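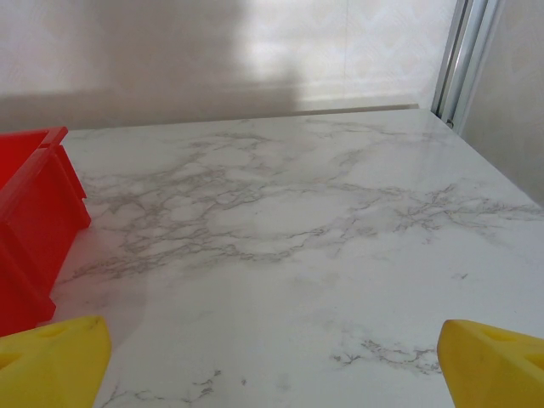
The shawl thread, part one of however many it takes

10/2/18
posted by Panicker Knits

1/ I have finished the Wadel shawl. I started it in March. It was going to be a two-week project, and I would like those of you who laughed at the time to enjoy this moment.

2/ For anyone new: Wadel is a crescent shawl, garter stitch at the top, then a lace border that starts out friendly and gets less so. The pattern says "adventurous beginner." I have been knitting since grade school and I had to lie down after row 6 of chart B.

3/ The yarn is Riltine, the fingering weight, in a color the label calls Harbor. It is gray. I own five gray shawls. This one has a little green in it if you stand next to a window and want it badly enough.

4/ Riltine is wool with some linen, so it feels like kitchen string until you wash it. I knew this. I still spent most of April complaining to my family that my hands hurt.

5/ The cast-on is three stitches. Lovely. You feel like a genius for a whole evening. Then you are increasing four stitches every other row and one day you look down and a single row takes as long as a sitcom.

6/ At the widest point, before the bind-off, there were 515 stitches on the needle. The pattern wanted 500. I would like to tell you where the other 15 came from. I would like somebody to tell me.

7/ Yes, I used stitch markers. I used the nice ones. They marked things. I'm just no longer sure what.

8/ I did the sensible thing, which was to lay it flat, look for the mistake, fail to find it, and fudge the decreases over the last plain row before the border. If you ever meet this shawl in person, kindly look at the other end.

9/ Yardage, for those who asked. The pattern calls for 700-something yards and mine took 738. I had two skeins and a leftover ball from the matching hat, and I finished with a tail long enough to weave in and no longer. I did the last row of the bind-off holding my breath.

10/ Speaking of the bind-off: it's the stretchy one where you knit two together, slip it back, knit two together, slip it back, until you die. Do not swap in the regular one. I tried that on my first Wadel and made a very expensive boomerang.

11/ (There was a first Wadel. We don't discuss it. It's a cushion.) 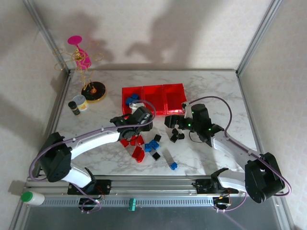 12/ Do you have to block it?

You have to block it. Off the needles it looks like something the dishwasher spat out. Soak it in cool water with a little wool wash, roll it up in a towel and stand on the towel, then pin it out along the curve and leave it overnight. The lace opens up and the top edge quits rolling.

13/ Pin more than you think. I ran out of proper pins about two-thirds of the way along and finished with sewing pins, and you can tell exactly where I changed over, so now I get to do it again.

14/ Blocking wires would be smarter. I own blocking wires. They are in the closet behind the sewing machine, and have been since we moved.

15/ Needles, for the one person who will ask: US 5, circular, long cable. I went down to a 4 for the garter part and back up for the border. The swatch told me to. I swatched! Please make a note of it, it may not happen again.

16/ Things I would change: lifelines. One at the start of each chart, with dental floss. I put in a single lifeline, in the easy section, where I made no mistakes whatsoever.

17/ Also I'd weave in the ends as I went. I say this every time.

18/ Next up is the Nesura cardigan. Top-down, one piece, pockets. I have bought 3000 yards of Riltine for it, which is far more than I need, but the shop had the same dye lot and I lost my head a little. It's brown. Greenish brown.

19/ I will not be posting a finish date for Nesura. I'm casting on this weekend if the second blocking behaves, and after that we'll see whether the sleeves get done in the same year as the body.

20/ Reblock pins are on order. Shawl is in a pillowcase until they get here.

Contact | © 2018 Panicker Knits. Please ask before reposting. | Back to top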